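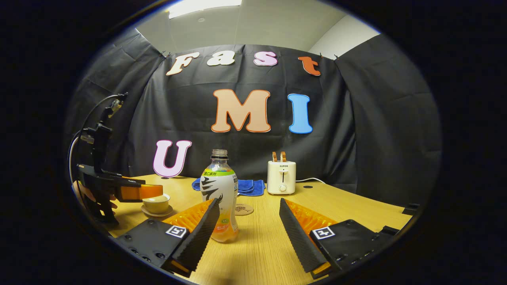

Doesn't it just learn your bad habits then? was the first comment under last month's tips, and yes, fair point. If you close the gripper too early on every teacup, the arm will close too early on every teacup. So most of this page is about bad habits.

Quick recap for anyone new. We teach kitchen jobs by doing them ourselves with the hand-held grippers, one in each hand, and the policy gets trained on the recordings. No arm in the room while you record. The Malar write-up has the details, what follows is only what helps at the table.

Setting up

Clear the table, then put back only what the job needs plus two or three things it doesn't. A towel, a coaster. Runs on a bare table trained a policy that fell apart when we left a sponge out.

Plain cloth behind the table if the room is busy. Dark curtain, clips along the top. Pull it tight, ours sagged in January and we redid a whole morning.

Wipe the square markers on the finger mounts before you start and again after anything with butter. Greasy marker = finger width lost = run binned.

Leave the toaster lead where it normally lies. Tidying it away makes nicer recordings and a worse policy.

Cups and saucers

Come in from the side, low. Fingers open wide, stop, then close. That little stop matters more than anything else on this page. We had 136 teacup recordings, split by whether the person paused before closing, trained one policy on each lot (same number of runs in both, we threw some out to match). Then 100 tries each on the Dirach arm. Pausers' policy chipped 2 cups. The other one we stopped early, ran out of cups.

Saucer stays put. If it moves, keep going and fix it in the same run, dont stop the recording. The fix is worth having.

Bottles

Clear ones are a pain. See-through plastic, see-through cap, light bouncing off the lot. Fill it with something coloured and keep a label on, at least for the first batch. Go to clear water later.

Grip below the shoulder. Squeeze till the soft pads just give – no more. Full bottle and half-full bottle, record both.

Toast

Take it from the top edge, straight up, slow. Crumbs on the pads: brush, don't rinse. Stale bread is fine for practice and you wont burn through a loaf.

Swap which slice goes first. We always took the left one and so did the arm, even with only the right one there.

Still not sure about

Whether six people doing a few runs each beats one careful person doing the lot. Bansal kitchen says six. Trolano say one, and thier cup numbers are better than ours. Trying both, same table, same cups, will put the counts up when they're in.

Spare pads are in the drawer under the kettle. Orange ones only please, the old ones slip on glaze.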